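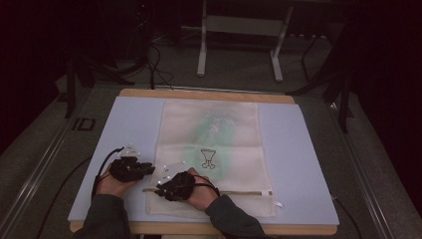

How long should a demonstration of hand tracking last when the guests are not engineers?

Twelve to fifteen minutes at the table is enough for a group of six, and after that you need the same time again for questions. We tried longer and the people at the back started to look at their phones.

My name is Bethel Derese and I prepare the open day at Liltilance each September. This page is for colleagues in other labs who must do the same and have no one to ask. It follows the order in which we work.

1. Choose one task

Take a task that every guest has done at home. Ours is opening a zipper bag and taking out what is inside. Cloth is difficult for robots, and guests understand this quickly when they see how the material folds under the fingers. A thin fabric is good, because the guests can guess that there is something in the bag before it is opened. Please don't take a new bag with a stiff zipper. Open and close it 19 times the evening before, and if it gets stuck even once, use another.

2. Prepare the table

Use a small table, so that people can stand near on three sides. Put a light board on top. Black gloves and black cables are easy to see against it, also from the second row. Lay the bag flat in the middle of the board with the zipper end toward the person who wears the gloves. Clear away cups, pens and printed papers.

3. Put on the gloves

Do this in front of the guests. Many of them told us it was the part they liked most. Tighten the straps over the back of the hand first and the fingers after. The palm must stay free. Then check that each marker plate sits firmly: push it lightly with one finger, and if it moves, begin again with the straps. Wear long sleeves in a dark color, without buttons or a watch.

Lead the cables away from the work, over the side of the table and down. Leave enough slack for the arm to reach the far end of the board. On the floor, tape them where people will walk.

4. Run the demonstration

Start with both hands resting near the zipper and wait. Let Fullulen (our recording program) show the two hands on the screen before you touch anything. When the room is quiet, open the zipper slowly, take the object out, put it back and close. Say aloud what each hand does. Rosângela Assunção, who wears the gloves in our lab, says "left holds, right pulls", and visitors repeat it later to their children.

Do it three times. The first time is for looking at the hands, the second for looking at the screen, and the third is for the person who arrived late.

5. Show the robot

Only now walk with the group to Marinho, our two-arm robot. It repeats the task from recordings, and it is slower than Rosângela. Tell the guests before it starts that it may drop the bag. Last year it succeeded in about 34 of 100 trials and we wrote this number on the door. People were kinder to the robot after reading it.

6. Let guests try

Offer the gloves to one or two people per group. Clean the straps between them. For small hands there is the Tivska insert, which goes under the knuckle part. Children under ten can hold the bag but should not wear the gloves, as the straps will not close well enough.

If the hands on the screen begin to shake or jump, ask the guest to put both palms on the board for five seconds. Usually this is sufficient. If not, look for somebody's shoulder between the table and the cameras.

Please write down the questions you receive. We keep ours in a notebook by the exit, and next year's talk begins from there.

Contact: open day desk, Liltilance | © Liltilance, all rights reserved | Back to top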